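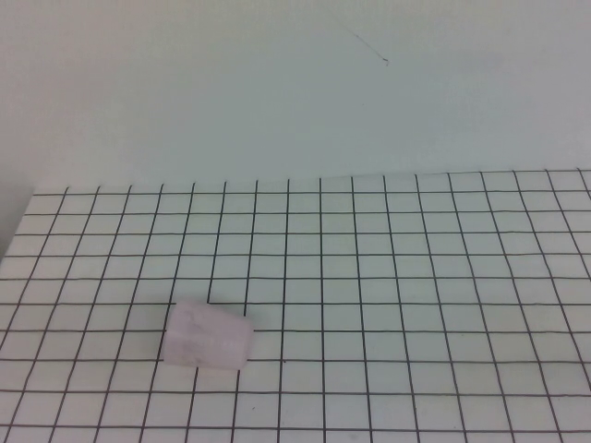 I think every robotics lab should have to hold an open day, and I think they should be made to do it on a weekend, with parking. I've felt this way since Sun 23 January, when I drove out to Laltby for the Katance open house and came home with a free pencil, a sore neck from leaning over a table, and more opinions than my family wanted to hear at dinner.

Let me back up a little. I'm not a tech person. I taught middle school shop for most of my working life, and I signed up because the flyer promised coffee and "manipulation demos," and I wanted to know what on earth a manipulation demo was (picking stuff up, mostly). I figured there'd be a robot doing a dance or pouring somebody a beer. You know the kind of thing, where a guy with a headset talks over loud music and everyone claps.

There was one bench like that, and it had the biggest crowd by far. Good for them! But the part I keep talking about was down the hall, where Paweena Nuchit was working with a small pink cup on a sheet of grid paper. No music. She had a stool, a laptop and a very patient way of answering the same question over and over.

The question, obviously, was: why is a cup hard? I asked it myself, probably louder than I needed to. She said a cup standing up is one problem and a cup lying on its side is another. It's narrower at one end, so if you nudge it, it doesn't roll straight, it wants to swing around in a curve. Squeeze it too hard and a thin one folds. Come down on it at the wrong angle and you've got one finger inside the mouth and one on the wall, which might be fine or might be a mess, depending on what you're planning to do next. I've picked up maybe a million cups and I had never once thought about any of that.

She told us they had logged 2,754 tries at this kind of grasp so far, and that 2,221 of them counted as good. I did the math on the back of my program and it comes to a bit over 80 percent. The man next to me said, "That's it?" and walked off toward the loud bench. And that, right there, is what I want to argue with.

I loved that number. I loved that she said it out loud, to strangers, with her boss Meirion Penry standing close enough to hear. When was the last time a company selling you anything told you how often it doesn't work? If I'd gone home having only seen the slick demo, I'd believe robots are about to do my dishes. Having seen the dull one, I believe they're getting better at cups, slowly, one try after another, and that there are real people sitting on stools making it happen. I know which belief I'd want my congressman to have.

They had the view from the arm itself up on a screen too, and I spent a long time going back and forth between that and the table. I'd always pictured a robot looking at a room the way I do, from up high with its hands down below. From down by the fingers, a little cup is a big deal.

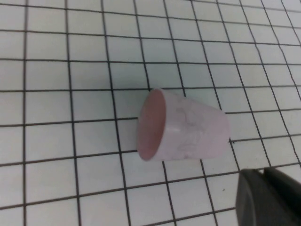 Thitima Mahawong, who read a draft of this for me, thinks I'm being a sucker. Her view is that an honest-sounding number is still a sales pitch, and that 2,221 good grasps of a cup on clean paper tells you nothing about a sink full of greasy glasses. Fair enough. She's right about the sink, and Paweena would have agreed with her, I think. When I asked about clutter she just laughed and said, "Come back next January."

But I'd still take that over the headset guy. At least with a plain cup on plain paper I could ask a decent question and follow the answer. A shop kid learns more from watching one joint get cut slowly than from a tour of the furniture store, and I don't see why grown-ups would be any different.

So my request to Katance, and to anybody else planning one of these: put the slow bench up front next year, by the coffee. Give it 7 chairs instead of 2. And leave the hallway lights on, I nearly missed the whole thing looking for the restroom.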